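Plosteck bench notebook, kitchen sorting project
25/08/2018

Got in before the rest of the team and ran the arms through the homing routine twice. Second one came up clean. First one threw the joint 4 warning again, same as in March, and cleared after a power cycle. Not chasing it unless it shows up during a run. If you see it, write down which arm and what it was doing.

Goal for the day was to get the pick and place part of the Kisonia challenge working from start to finish without a hand on the stop button. The rules give us one table, a set of kitchen items from the published list, and a time limit. Points for each item that ends up where the task card says. Points off for dropped items, and a bigger penalty if the arms touch each other. We've been losing most of our points on that last one.

New paper on the table. The old sheet had so many pencil marks on it that you couldn't tell which ones were current. Please don't draw on this one until we agree on the layout. If you need to mark a spot, use the low-tack tape in the top drawer and put your initials on it.

Speed is capped at 800 in the config file for both arms. Last session one arm was running from an old copy of the file and moving a lot faster than we thought, which explains the overshoot on the tray. I deleted the old copy. There is now one config in the shared folder and both arms read from it. Do not make a local copy "just for testing." That is how we got here.

Calibration first. Used the Benmoussa board, 5 poses per arm. The fit looked good in the near half of the workspace and worse toward the far end, where the arms are stretched out more. I took the poses again with the board tilted, which helped. Saved as calibration file 505. The earlier ones are still in the folder, but don't load them, the mounts have been tightened since then.

Then small items. We're using the play food because it's light and it doesn't matter if it gets squeezed. Flat pieces are still the worst. The fingers have to come down almost to the surface to get under the edge, and if the height is off by a hair they either miss or push into the board and trip the force limit. Round things are easier to close on but roll away if the fingers touch one side first. Closing speed matters more than I thought. I slowed the last part of the close and left the approach as it was.

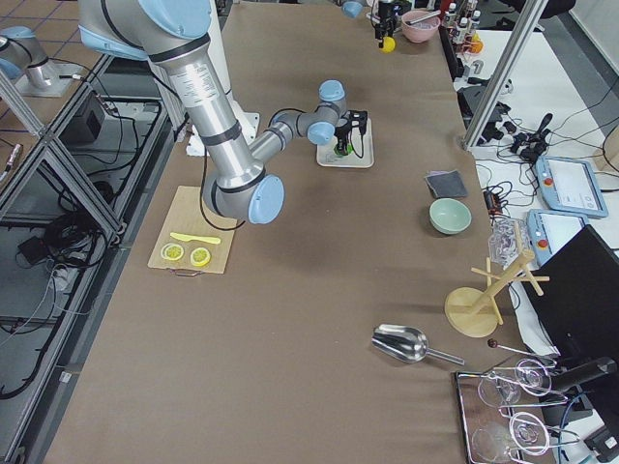 Benmoussa's comment in the margin of the last entry was that we should quit tuning the close and fix the approach angle, and that a gripper coming straight down on a ball will center it for you if the fingers are even. Fair point. The fingers were not even. One pad had crept down on its screw and sat lower than the other. Pulled both pads, cleaned them, put them back with the spacer, and checked them against the square. After that I set the approach to vertical for anything round and left the slanted approach for flat pieces.

Worth writing down how we're keeping the arms apart, as it has been explained out loud several times and never put on paper. The Clastura planner treats the table as zones. An arm asks for a zone before it moves in, and the other arm has to wait until it's released. The tray used to be one zone, and so was the whole area past it. That is safe but slow, because an arm hovering over the tray holds up everything else. I split the area past the tray into 2 zones with a buffer strip between them. Both arms can be working as long as neither one is in the strip.

Problem with that: the release is sent when the gripper leaves the zone, and the elbow may still be in there. On a long reach the elbow sticks out to the side quite a bit. For now I added a wait after the gripper leaves. The right way to do it is to check every joint against the zone. Somebody who is comfortable in the planner code should take that on. I'm not, and I'd rather not learn on the real arms.

Cables. The one near the elbow needs enough slack for the full bend, but it shouldn't hang so low that it can sweep things off the table. Check it by hand at both ends of the reach before every session. Add it to the start-up sheet.

Glasses are still on the list and I haven't started on them. Stems are narrow, the bowls are slick, and clear things give the camera trouble. My plan is to pick by the stem from a known position first and leave the vision out of it. The mug tree is in the same group of hard ones. Hanging a mug on a peg needs the wrist turned in a way that runs close to the joint limit, so we may have to move the tree instead of the arm.

Left to do:
Joint check for zone release (needs an owner)
Order spare finger pads, same part as before
Stem pick with fixed positions
Try the mug tree closer in and turned a quarter
Add cable check and pad check to the start-up sheet
Full run with a timer, nobody touching anything

Config and calibration are both in the shared folder. Pads are torqued and marked with a paint line across the screw head. If the line is broken, the pad has moved and you need to square it again before you run.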